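3. Planning the Equipment Purchase

The costs in this section come from the second purchase round at the Skullura test kitchen, closed in November. The first round had been planned as a single order for arms, and the budget ran short when mounts, cables and spare parts were added later. For the second round we started from the task and worked back to the list of items.

The task is loading a wire dish rack with plates. It needs a work surface within reach of two arms, side walls that keep the background plain, a rack, and plates of more than one size and color (Figure 1). 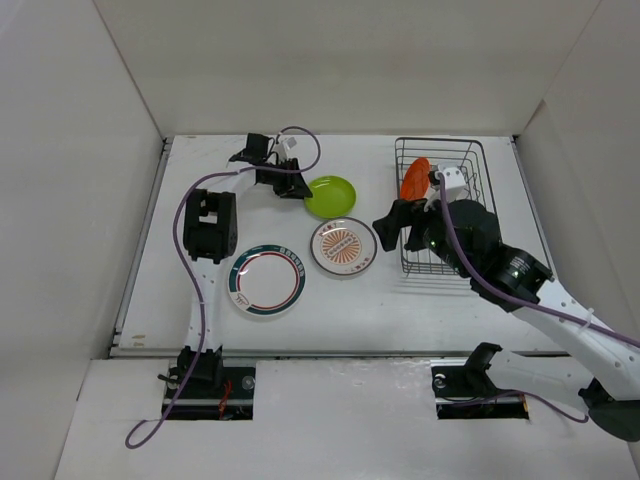 Figure 1. Dish rack task with two arms.

3.1 What the budget has to cover

We asked two suppliers, Daltis and Björklund, to quote on the same list. Daltis quoted a lead time of 11 weeks for the arms and Björklund 19. Neither quote included cable ties, spare fingers or the front panel, so these were entered on a separate line. Arms and grippers made up 70 percent of the final total. Plates and racks were the cheapest line and the easiest to forget.

Gripper fingers should be priced as a wear item. The fingers have to pinch a plate low on its edge and hold it nearly upright over the rack, where they come close to the wires.

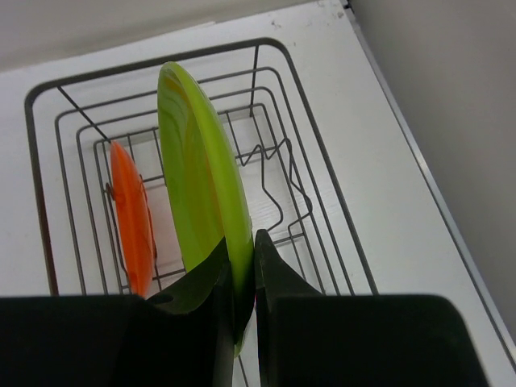 We set aside 12 percent of the arm price for fingers and other small parts, and would do the same again. A site that handles only soft goods could plan for less. Cameras at the wrist need their own mounts and cable runs, and the cable has to be long enough to leave slack at every joint. Short cables were the most common reason for a second order in the first round.

3.2 Space and layout

Both arms should be fixed before the rack position is chosen. The rack takes up a good part of the table, and the free area left for flat plates decides how many can be set out in one trial.
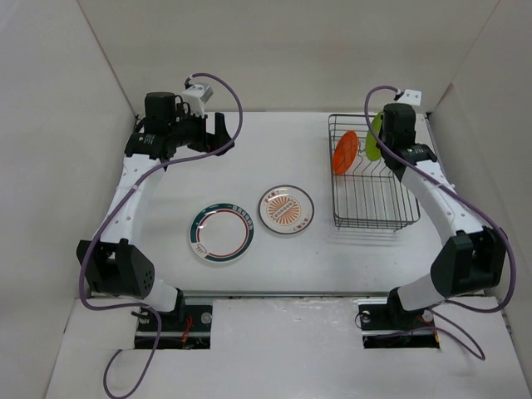
Corresponding author: Tanetitz Group, Equipment Planning
Manuscript received 2020-02-26

Openings in the front panel give access to the wiring at the arm bases. We recommend asking for them in the first drawing, as cutting them after delivery added a separate labor charge to our first round. Floor space, power and the hours needed for setup are treated in Section 4.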